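Search the archives

Lists > Bench Automation > Purchasing and Planning > Thread

Subject: Re: Second cell, what to put in the request
From: Golnar Rashti
Date: November 2020

Azadeh,

Thanks for the draft. I went through it against the cell we already have and my comments are below your text. Two views of the bench first, so people on the list who have not been to the Pemano building know what we are talking about.
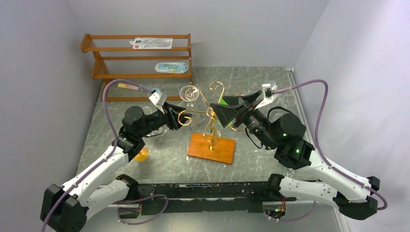
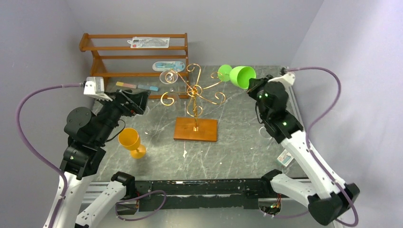

Two-arm cell with the wire stand on the table, both views.

Azadeh Mazandarani wrote:
> I have put the second cell down as a straight copy of the first.
> Same arms, same grippers, same rail. Plustex will hold their
> price on the frame until February. The part I am unsure of is
> the small stuff: cables, brackets, props. Last time we put in
> 200 for all of it and went over. Do we need a spares line, or
> does that come out of the general budget? Also, does the table
> top have to match?

Spares should be their own line. Put in 600 and list what it covers. The general budget has Clitadeck charges against it until spring and I don't want to compete with those.

Cables. The purple runs from the gripper brackets back to the bases are the thing I would buy extra of. They hang in wide loops and move every time an arm moves. Please order two spare per arm, and get the next length up. Ghasemi quoted us 54 for a set, delivered, and I have that in writing if you want to attach it.

Brackets. We can make those ourselves, so leave them out of the request and charge the material to the shop.

Table top. Yes, keep the gray marble pattern. I would like the two cells to look the same from above, and that goes for the pale walls too. If Plustex offers a plain white top as a substitute, say no.

Props. Goblets, racks, packages and the like are cheap and we pick them up as we go. The gold wire stand is the one I would add to the list by name. It has thin curls going every which way, and getting a gripper in close to it is slow work for whoever is running the arms. Both cells should have one.

The front rail on the current cell is scuffed but I see no need to replace it. Don't let that get rolled into this order.

Still open: whether we ask for the enclosure walls already cut. I will call Plustex and post the answer to the list. If you can send me the revised sheet before then, I'll sign it.

Golnar

Contact the list owner | Copyright Bench Automation list | Back to top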